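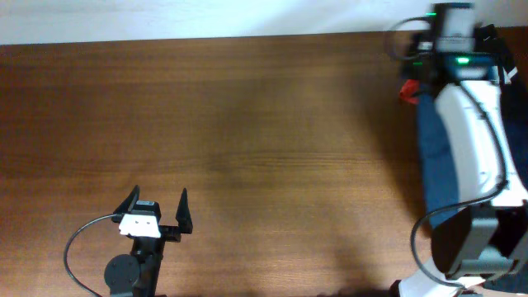 Heiðrún Stougaard publica en noviembre Usham, una pieza única de 52 minutos construida a partir de grabaciones de campo y síntesis granular. La edita el sello Mertens en casete y descarga. El material procede de un canal de riego, registrado con 2 hidrófonos y un par de micrófonos de contacto. "La resonancia de una superficie de madera depende mucho de cómo está apoyada", explica. Una mesa de veta horizontal junto a una pared clara, como la de la fotografía, le sirve para hablar de reflexiones tempranas: "La pared devuelve los agudos y el tablero colorea los medios. Prefiero grabar eso a añadirlo después".

La composición parte de una sesión de 60 horas de audio, reducida en dos fases. La primera selección fue por espectro, sin escuchar - Stougaard descartó todo lo que tuviera energía dominante por debajo de los 60 Hz. La segunda se hizo de oído, con Nathalie Brouwer, responsable también del máster. "Nathalie trabaja con muy poca compresión. En el tramo central apenas tocó la ganancia", dice. 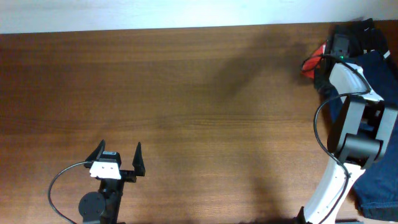 Mesa de madera y pared blanca.

Sobre la relación con Hundley, su disco anterior, es escueta: "Allí había cortes. Aquí las transiciones son fundidos largos, algunos de varios minutos". La versión en directo, estrenada en el ciclo Rukevance, emplea cuatro canales y prescinde del ordenador. Stougaard prepara ahora una mezcla estéreo de ese concierto, todavía sin fecha de edición.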